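Right, I've had the Trereo desktop arm kit for two weeks now and I have Thoughts. Going to put them all in one thread so my poor group chat gets a rest.

Quick background: I teach a bit of electronics in the evenings and I've wanted a small arm at home for years. Everything was either a toy that wobbled when you breathed near it or priced like a used car. The Trereo sits in between, and it's lovely to use!

What's in the box: the arm, a parallel gripper, a wrist camera already mounted, a power brick, a bag of spare screws and a printed booklet with real diagrams in it. Two people I know bought the older Ullden and had to print their own camera bracket. None of that with this one.

Assembly took me an evening. The only spot I got stuck was the cable run through the elbow, where the booklet shows the clip facing the wrong way. Flip it and the cable stops pinching. Cormac Ó Dálaigh has the same kit and hit the same thing, so it's not just me being clumsy (this time).

Software is called Baptiste, and it's the part I was dreading. It installed first go on my old laptop. You move the arm by hand, it records, you play it back. There's also a mode where you collect a pile of your own demos and train a small model on them, and that's where all my evenings have gone.

My task is blocks into a clear tub. Sounds dull. It is SO much fun. 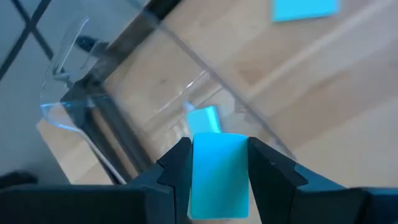

The fingers deserve their own post. They're black with a little step cut into the inside edge, and they hold a block by its narrow sides really firmly. I've tugged at one with my own hand and it stayed put. Spare fingers are sold in pairs, and the files are there if you'd rather print your own shape.

Clear plastic is a rotten thing to give a camera, by the way. All glare and shiny edges. My first model kept going for the rim like it was the prize. I moved my lamp, recorded more demos from different starting spots, and it got a lot better.

Numbers, for those who asked: 200 demos got me something that worked on a good day. I'm at 1000 now and it's properly reliable so long as I leave the lamp alone. Training that set ran overnight on the laptop, fan going like a hair dryer.

Gripes, to be fair to everyone. The base clamp is too shallow for a thick bench, so measure yours. The wrist camera blurs when the arm moves fast, so slow your demos down. And the gripper motor has a whine that my dog has opinions about.

Support has been great. I wrote to them about the elbow clip at 9 pm and had a reply before breakfast, with a corrected page for the booklet. They said the next print run will have it fixed.

Someone asked how it compares with the Omix. I've only had a short go on one at a friend's place. The Omix is stronger and reaches further, but you supply your own camera and the software felt like homework. For learning at home I'd take the Trereo. For lifting anything heavy I wouldn't.

Next job is sorting by colour into two tubs — I've got the second tub, I just need to clear some bench space. I'll add to this thread when it's running.

Oh, and the demo counter in Baptiste says 3466 if you include all the ones I binned. So yes, I've been busy.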